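Lime prices squeeze Skirkel bars as summer drinks season opens

Bars and cafes along the Skirkel waterfront say they are paying more for limes than at any time since the street reopened, and some have already started cutting them from the menu just as the busy months get going.

A 24-pound case that sold for $31 in March was going for $58 at the Susero wholesale market this week, according to the market's own price board. Early arrivals pay a bit less. By 7 a.m. the good fruit is mostly gone.

Growers in the south blame a cold, wet spring that knocked the blossom off the trees. Then a trucking backlog. Then a weaker second crop, with small fruit and not much juice in it. Susero normally takes in 1,161 cases a week at this point in the year. Last week it got barely half that, and buyers were turned away before the shutters were all the way up.

For a small place that squeezes to order, it adds up quick.
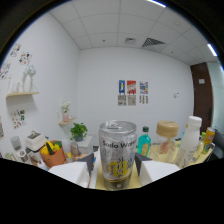

When will prices come down?

Market traders are pointing to late July, when the next crop is due in from the coast, though they said the same thing about June and it didnt happen. A lot depends on the weather over the next few weeks and on whether the freight companies can clear what is already sitting at the depot.

Until then bars are making do. Lò, the cocktail counter by the ferry steps, took three drinks off its list and put a surcharge of 75 cents on the rest. Staff there now cut wedges in eighths, and the wedge on the rim is gone unless you ask for it. Regulars have mostly shrugged. Tourists less so - one online review this week gave the place two stars over a missing garnish.

Other owners have gone to lemons, grapefruit, even a splash of vinegar syrup. Bottled juice is the cheap way out but most say customers can taste it right away, and a few said they would sooner close the kitchen side than pour it.

The city's small business office says 173 food and drink businesses in the Skirkel district buy from Susero at least once a week. It is looking at a shared order plan, where several bars would buy by the pallet and split the load and the cost of delivery. No date for that yet. A sign-up sheet is on the counter at the market office.
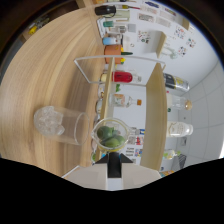
Home drinkers are feeling it too, and grocery stores have gone from selling limes by the bag to selling them one at a time. Two supermarkets on the hill had a limit of six per shopper as of this morning. If you do get hold of some, they look good enough just piled up in a clear glass jug like the one shown, but for keeping them it is better to use a sealed bag in the fridge, where they will hold for three weeks or more. On the counter expect one week at best before the skins go hard. Roll them under your palm before cutting and you will get more out of each one. Zest first, squeeze second, and freeze the extra juice in ice trays.

Clirik, the co-op that runs the Saturday-style street stalls near the bus station, says its members are holding the price of a fresh lime soda at $4 through the end of the month. After that, no promises. The co-op lost money on every cup last week, it said in a notice to members, and made it back on iced tea.
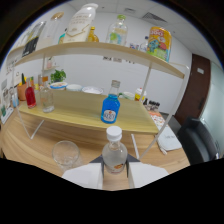 The co-op also wants the city to waive stall fees for July, a request that went in last month and has not had an answer. A spokesperson for the city said it was "under review" and would not say more. Stall fees are $45 a day, up from $38 last year.

Meanwhile the flower and herb side of the market reports the opposite problem. Too much mint. Bunches that usually sell for $2 were down to 50 cents by closing and a good deal of it went in the compost. One trader was handing it out free with any purchase, and several bars took boxes of the stuff, so expect to see it in just about everything on the waterfront for the next couple weeks.

The market opens at 5 a.m. for trade buyers and 8 a.m. for everyone else. Cash or card. Parking on the north side is closed for roadwork, use the ferry lot insted.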